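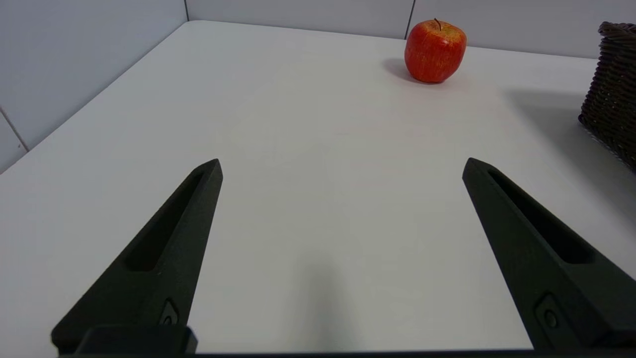
Wrist camera, fingers open, apple still well out at the back of the table.

Subject: Re: [small-arms] Long fingers vs. short ones, and where does the wrist camera go?

Hello Simin, hello all,

I'm sorry this took me so long. I kept starting a reply and then going back to the bench to check one more thing, and you know how that goes (I did the same with the cable question in March, and I believe I still owe Vilgot the second half of that answer). I've put your message back in first so people who joined recently can follow along.

On November 25, 2023, Simin Rostami wrote:

Dear list,
We are choosing fingers for our Canura arm and I would like to hear from anyone who has used both the short Stadatico fingers and the long slotted kind that Larasati has been using with the Abbasi gripper. Our work is mostly picking up fruit and putting it in a basket or a tray. My worry about the long ones is that they flex, and that they hide half of the picture from the wrist camera. My worry about the short ones is that the gripper body bumps the rim of the basket on the way in.
Second question. Ehsan wants to save money and run from the wrist camera alone. I want to keep one up high. Which of us is right?
Third, if anybody has advice about lighting, please share. Our table is white and the exposure wanders all over the place.
Thank you,
Simin

End of Simin's message, and on to mine.

First the fingers. I have used both now, the short ones for most of last winter and the long slotted ones from March on, and I'd go with the long ones for your job. You're quite right that they flex. If you close them hard on something round and then swing the wrist, you can feel a little give at the tips, and with a heavy item I wouldn't be happy. With an apple it has never bothered me. I even think the give helps a bit when the approach is off center, though I have no measurements to back that up, so take it as one person's feeling.

The flex is mostly a matter of how tightly you've done up the screws at the base, by the way. The first time I fitted mine I left one side a touch loose and spent an entire afternoon blaming the controller. Poor Vilgot got a very long message from me about gain settings, and he was kind enough to read all of it before asking whether I'd wiggled the finger by hand. Wiggle the fingers by hand before you touch any settings! I do it every morning now, both sides, before I power anything up.

Your point about the rim is the real argument for length. With the short ones I got nine clean drops out of eleven, and the other two were both the gripper body knocking the basket sideways. With the long ones I did the same eleven and never touched the rim. That's a small number of tries and I wouldn't put it on a poster, but it matched what my eyes were telling me. You can of course program a higher approach and let go from further up, and Mehrangiz does that with hers, but then the fruit falls further and I don't care for the thump.

On to the cameras, and I'm afraid I'm going to side with you, Simin, with apologies to Ehsan.
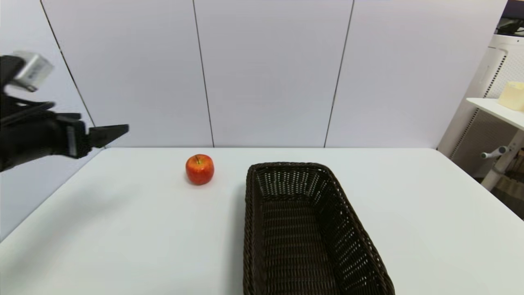

Head camera, same bench: arm over the far left, apple and basket both in view.

What I like about the high camera is that I can get the whole job into one picture. The fruit, most of the basket and the gap between them are all there at once, and I can tell where the arm is coming from. From the wrist you lose that very quickly. In the picture at the start of this message the apple is plain enough, but only the left side of the basket has made it in, and if you were planning a drop from that view alone you'd be guessing at where the far rim is. Once the arm has moved a little you may have no basket at all, or a lot of basket and no fruit.

The high camera has its own troubles. Mine looks at the gripper from the side, so the fingers turn into a wedge pointing across the table, and when they're nearly closed I really can't judge the opening from up there. I tried for a while. I had a little script that estimated the opening from the high view, and it was hopeless; it would be fine on a dark cloth and then lose its mind over a cable. I threw it out and now take the opening from the gripper's own position reading, as I should have done from the start. So: high camera for where things are, wrist camera for the last stretch, position reading for how far open you are. Ehsan, if the budget really allows only one camera, I would put it up high and approach slowly, and I'd be curious whether Larasati agrees with me on that. She's done more with a single view than I have.

One thing I wish I'd done sooner is to save the two views side by side with the same clock. For ages I had two folders with two sets of times in them that were never quite the same, and when something went wrong I would sit there flipping between them trying to work out which moment matched which. The Dillard logger does this for you if you tick the shared clock option before you start (it's under the recording tab, and it's off by default, and it goes back to off when you update). If you already have a folder full of mismatched recordings I have a small tool that lines them up by looking for the moment the fingers first move. It's ugly but I'm happy to send it.

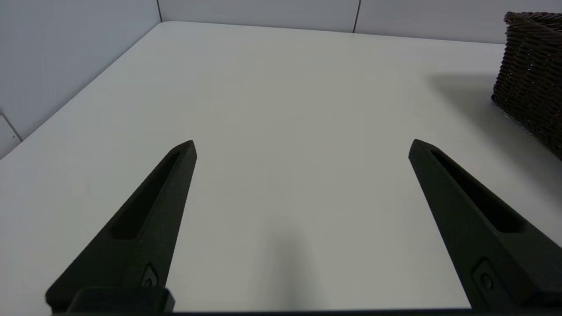

Wrist camera, fingers open over clear table.

Mounting the wrist camera is where I spent most of my time, and I went through 3 brackets before settling down. The first held it too low, so the finger tips were nearly all I saw. The second was higher but sat off to one side, and every approach looked crooked even when it was dead straight, and that is a very good way to give yourself a headache. With the current one the two fingers come up from the bottom corners as near mirror images, tips well apart, with a clear stretch of table between them, and I can line things up by eye without thinking about it. You do give up the lower part of the picture to the fingers and the gripper body, there's no getting around it, and I mask that part out before anything else touches the image. The long slots down the fingers turned out to be handy for this. I use their outlines to check that the mask hasn't drifted, and if a slot has wandered outside its line I know the bracket has been bumped. Also have a look at the soft gray shadow on the table between the fingers, darker toward the bottom. My old detection settings took that for an object more than once and would have cheerfully tried to pick it up.

And that brings me to your lighting question. White table, pale walls, black gripper: I have the same setup and had the same wandering exposure. What happens on mine is that when the black fingers take up a lot of the picture the camera brightens everything, the table goes to plain white, and the edges of the fruit wash out. Then the arm moves, something else fills the view, and it all swings back. Turn off the automatic exposure on the wrist camera. Set it by hand with the gripper open and the fruit in view, write the number on a bit of tape, and stick the tape on the controller. I left the high camera on automatic and it has been perfectly well behaved up there.

I did try a gray cloth over the table for a couple of weeks. It calmed the exposure down nicely, but it bunched up whenever a finger brushed it, and then I had wrinkles being detected as all sorts of things. If you can get a gray board cut to size, that might be the better way. Mehrangiz, didn't you have one made? I'd love to know what it was and whether it scratches.

For the shadows, more light from more directions helped me more than stronger light did. I had one strong lamp at first and the shadows were hard enough to fool me, never mind the software. Now they're soft, and the basket's is quite wide, but the edges are faint and the detector mostly leaves them alone. A dark woven basket is still a bit of a nuisance on a white surface. If I were buying again I might pick something in the middle, but I'm fond of it and it was already in the house.

Oh, and speed. You didn't ask, but please start slow with the long fingers. The tips are farther from the wrist than you're used to, so a turn that was harmless with the short ones sweeps a good deal more table, and you have to tell the controller about the new tip position as well. It's one line in the Abbasi tool file. I forgot, drove the tips straight into the table, and said a word I won't repeat on this list. No harm done apart from my pride and one tip that needed a light sanding.

Simin, if it would help, I can lend you my spare pair for a couple of weeks so you can try them before spending anything. They fit the Abbasi directly. For your Canura you'll want the adapter plate, and Vilgot has the drawing for that, or had it last time I asked. Tell me where to mail them and I'll put in spare screws, the long ones, as the short ones that came in the bag don't reach through the plate.

I still haven't tried pears. Has anyone?

Warm regards to everybody, and do say hello to your students from me,
Hettie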